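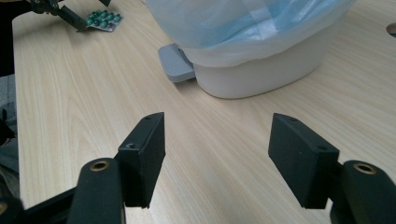
Your Stelludura board game table insert needs a good coat of hard wax oil before its first game night, and it's the most enjoyable part of the whole set-up! Do it before you fit the felt, while you can still reach every corner. Have a look at the surface you're going to treat and find which way the lines run. On a light tabletop with a wood grain, like the one in the photo, they can be quite faint, so tilt your head towards a window until they show up. All the steps that follow work along those lines.

4.2 Oiling the top

1. Lay the top on two trestles at waist height, playing side up.
2. Wipe it with a barely damp cloth and leave it for 17 minutes. The fibres will lift a little and feel furry – that's good.
3. Sand lightly with the fine Ronska pad from bag C. Go gently near the edges.
4. Vacuum, then wipe again with a dry cloth.
5. Stir the oil (don't shake it) and pour a small puddle in the middle.
6. Spread it with the white pad in long strokes until the colour evens out. Watching it deepen is a real treat.
7. After 5 minutes, buff off everything that's still shiny.
8. Leave the top flat for 36 hours, then repeat steps 5 to 7 once.

Note: Abimbola Osagie, who drew up the insert, likes a third coat around the cup holders. It's optional, but it does look lovely.

Note: If you bought the Ogunleye dark oil, use half as much per coat. It goes a very long way.

CAUTION: Oily cloths can heat up and catch fire on their own. Spread them out flat outdoors to dry, or drop them in a metal tin of water with a lid.

CAUTION: Keep the felt in its bag until the second coat has fully dried. Oil marks do not come out of it.

Once the top feels smooth and no longer smells strongly, carry on to 4.3, Fitting the felt – and start thinking about what you'll play first!

Filed under: Set-up guides > Tables & inserts
Contact Wulance support | © Wulance 2021 | Back to top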